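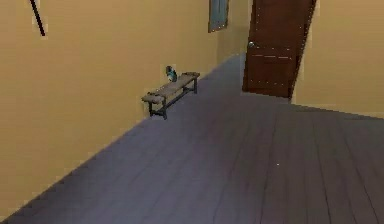 Room preview, yellow wall, picture hung at the far end

Ticket 1163
Status: open, with supplier
Subject: Gift card balances showing nil after Kirkegaard store closures

14:10 - Customer has a Kirkegaard gift card, bought at the Wermont branch before it shut. Website says balance 0.00. Card has never been used according to her. Receipt attached, looks fine.

14:25 - Checked in Rimance (card system). Card is there, full balance, status "suspended". So money not gone, website just reads suspended as nil. Told customer to hang on to the card and the reciept.

14:50 - More of the same coming in. Ran a report, 213 cards suspended, all sold at Wermont. Nekside branch cards fine.

15:05 - Cause, probably: when Wermont was closed in the till list, Rimance suspended every card tied to that store code. Should have moved them to the online store first. Step is in the closure checklist but no tick next to it.

15:30 - Tried moving 2 cards by hand to the online code. Both came back active, right balance on the website within a few minutes. Doing the rest by hand is daft, asked Rimance for a bulk move.

16:15 - Rimance say bulk limit is 2000 rows so we are well under. Want a signed request from finance before they touch anything with the restructuring going on. Fair enough. Sent form over.

16:40 - Finance asking if cards will be honoured at all after August. Not ours to answer, passed to legal. Until then please DON'T promise customers anything past that, just say the card is valid today and can be spent online or at Nekside once unsuspended.

17:05 - Changed the website message from 0.00 to "balance unavailable, please contact us". Should stop the worst of the calls.

Next: chase finance for signature, run bulk move, re-run report, check Nekside before thier till list gets edited too.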